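Ticket 2449
Project: Pundero (student manipulation team)
Component: kitchen sim, coffee pot task
Opened by: Osian Maddocks
Assigned to: Efa Beddoe
Priority: high
Status: closed, one follow-up open

Opened Oct 14, 2021

Summary
The arm fails the coffee pot pick in the sim. It worked before the kitchen assets were updated. Now the gripper closes next to the handle or stops short of it, and the run times out.

Steps to reproduce
Pull the current main branch. Load the kitchen with the marble counter. Start the coffee pot task with the default seed. Let it run to the end without touching the controls.

Expected
Gripper closes on the handle, pot lifts clear of the counter, episode ends with success.

Actual
Arm comes down over the counter, slows, and stops before contact. On a few seeds it closes the gripper on nothing and then waits. The log prints "grasp target out of tolerance" and then repeats it until the timeout.

What I tried before opening this
Restarted the sim. Cleared the asset cache. Went back to the old controller gains, no change. Ran it on the lab desktop and on my laptop, same result on both. Ran the Rosenthal baseline policy in place of ours and it fails the same way, so I don't think it's our policy.

The Trarkthorpe submission build gets frozen soon and this is one of the tasks we said we would enter.

Osian

Efa Beddoe
Thanks. Can you attach the full log and not just the last lines? Also tell me which version of the asset pack you have. The version string is in the text file at the top of the kitchen folder.

Osian Maddocks
Log attached. The version file says June. I thought I had updated past that. The coffee pot folder has newer files in it than everything else, so I may have a mix.

Efa Beddoe
You do have a mix. I have the same thing on my machine. The update script copies the object folders first and then the object list, and if it stops in between you get new meshes with old settings. Mine had stopped on a permissions error that scrolled past.

Please try a clean copy. Delete the whole kitchen folder, don't update over it.

Osian Maddocks
Clean copy done. Version string is right now. Pick still fails. The arm gets closer than it did, but the message is the same.

I also turned on the contact markers. There are no contacts between the gripper and the handle at any point in the run. The contacts between the pot and the counter look normal.

Efa Beddoe
OK, so the mix was a real problem but not the only one. Put up a render from the run, from the side camera, with the overlays off. I want to compare the pot and its handle with what the grasp file says.

Osian Maddocks
Render from the default seed below. The pot is near the back edge of the counter, with its handle on the side toward the arm.
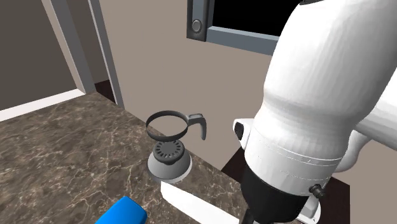
Gwilym Cadwaladr: the grasp point for that pot was written by hand against the old mesh, and I don't think anyone redid it when the new one came in. If the origin of the new mesh is at the base and the old one was at the center, every grasp on it will be off by the same amount in height. Check that before you touch the controller. I lost a lot of time on the kettle last term doing it the other way around.

Efa Beddoe
Checked, and Gwilym is right about the origin. Old mesh had it at the center of the body. New mesh has it at the bottom. The grasp file still assumes the center.

There is a second thing. With the origin corrected on paper, the target still doesn't land on the handle. It is rotated from where it should be. I think the new mesh was exported with a different forward axis.

Osian, please don't edit the grasp file by hand yet. I want to put both corrections in the conversion script so that they get applied the next time we import something.

Osian Maddocks
Understood. Leaving it alone.

One question. The band on the pot looks open in the render, with no body between it and the base. You can see the wall through it. Is that expected, or did I lose part of the mesh when I recopied?

Efa Beddoe
I don't know. It could be a material that isn't being drawn in this renderer, or the part could be missing from the export. It shouldn't affect the handle grasp. Open a separate ticket for it so it doesn't get lost in this one.

Bontu Gebru
Coming in from the scoring side. Does any of this change the success check? The check reads the height of the object origin. If the origin moved from the center to the bottom, the lift threshold is wrong too. A good lift could get scored as a fail.

Efa Beddoe
Yes, it would. I hadn't thought of that. Can you make the check use height above the starting position? Then it doesn't matter where the origin is.

Bontu Gebru
Done on my branch. It stores the start height at reset and compares against that. I ran the other lift tasks with it and their scores didn't change.

Efa Beddoe
Conversion script updated. It now reads the origin and forward axis from the mesh and writes both into the grasp file. Regenerated the coffee pot entry and merged Bontu's branch. Osian, please retest from a clean checkout.

Osian Maddocks
Retested. Default seed passes. Gripper closes on the handle, pot lifts, episode ends with success. I went through the rest of the seed list and 2 failed. In both of them the pot is turned so that the handle points at the wall, and the arm can't get the gripper behind it.

Efa Beddoe
Those are a reach problem and have nothing to do with the import. Move them to the follow-up.

Donal Tierney
I've read through this. Fine to close once the setup notes are changed. Please put the clean copy instruction at the top, and say where the version string is. The new members will be installing from those notes next week and I'd like them not to hit the same thing. For the two reach failures, leave the seeds in the list. We report them as failures in the Trarkthorpe write-up if they still fail at freeze.

Osian Maddocks
Notes changed. Update script now stops and prints the error if a copy fails. Separate ticket opened for the pot body.

Resolution
Mixed asset versions after an interrupted update. Grasp file out of date for the new coffee pot mesh (origin and forward axis). Success check tied to the origin height. All fixed on main.

Follow-up
Handle facing wall, gripper can't reach. Assigned to Gwilym Cadwaladr.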